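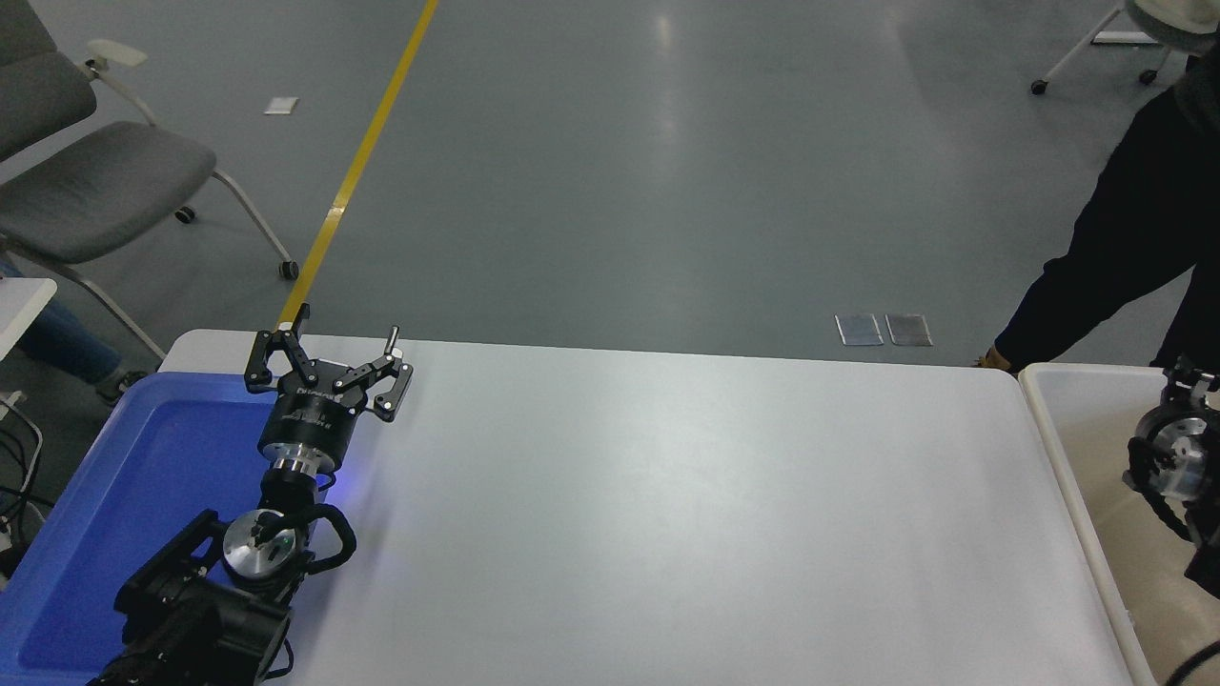 White table, blue tray on the left.

Can you sing badly in front of strangers? Come join us

25th January | by the Trarel choir organizer
3 min read
Print this page | E-mail to a friend

Okay, so I'm looking for people to sing in the Trarel summer chorus, and before you close this page, please hear me out, because I really do mean people who think they can't sing! I started as one of those. I mouthed the words through two whole seasons at the back of the altos and then one night forgot to mouth and sang out loud, and the woman next to me just moved her folder over so I could see the harmony line.

We're putting together a chorus for one concert in Iltumside in July. It's a mix of old river songs, a few rounds, and one long piece called Masri that takes up most of the second half (and has a lot of humming in it, if words are a worry). I have 17 singers signed up so far and would love to have over 40, mostly because the humming sounds thin right now.

What I need most is low voices. Tenors, basses, anyone who gets asked to speak up on the phone. I could also use a few more sopranos who don't mind holding one note for a very long time while the rest of us have all the fun. Altos, I love you, we're fine, but come anyway.
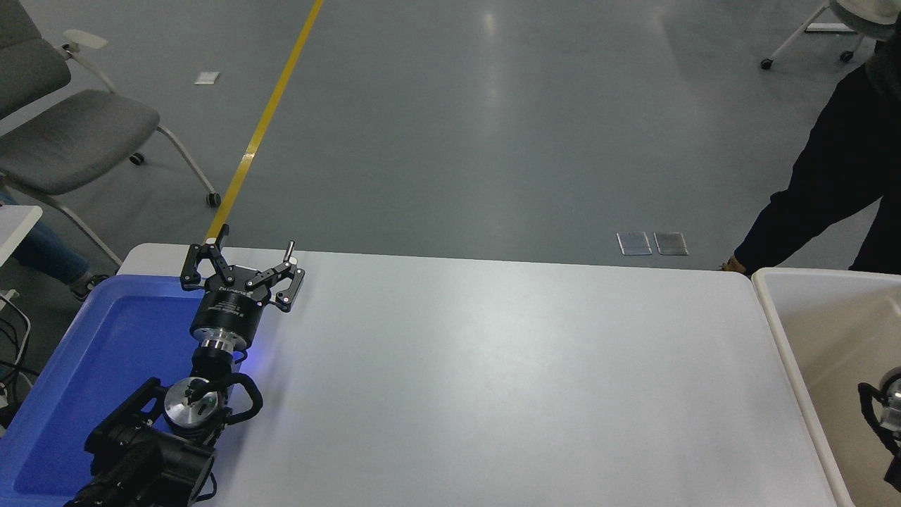 You don't have to read music. I record every part on my phone, slowly, and send the files out the same evening, with my dog in the background of most of them. If you do read music, great, I may ask you to stand next to someone who doesn't. There's no audition. I'll have you sing up and down a scale with me for a minute so I know where to put you, and then we get on with it.

You do need to be 16 or older, and you need to make it to at least 10 rehearsals. They're on the evening schedule, two hours with a snack break in the middle, and the snack break runs long. Bring water and a pencil (a pencil, not a pen, the scores are rented and I had to erase 97 pages last year with my own two hands).

It costs $30 for the season, which goes to the scores and the hall in Iltumside. If that's a stretch, tell me and we'll skip it, no forms. There's no pay for singers, but I am looking for a pianist and that one is paid per rehearsal. Ask me for the rate.

To sign up, leave a note at the front desk of the Dranel Building with your name, your phone number and whether your voice is high, low or no idea. "No idea" is a perfectly good answer and about half the group wrote it. I'll call you back within the week, probably while walking the dog.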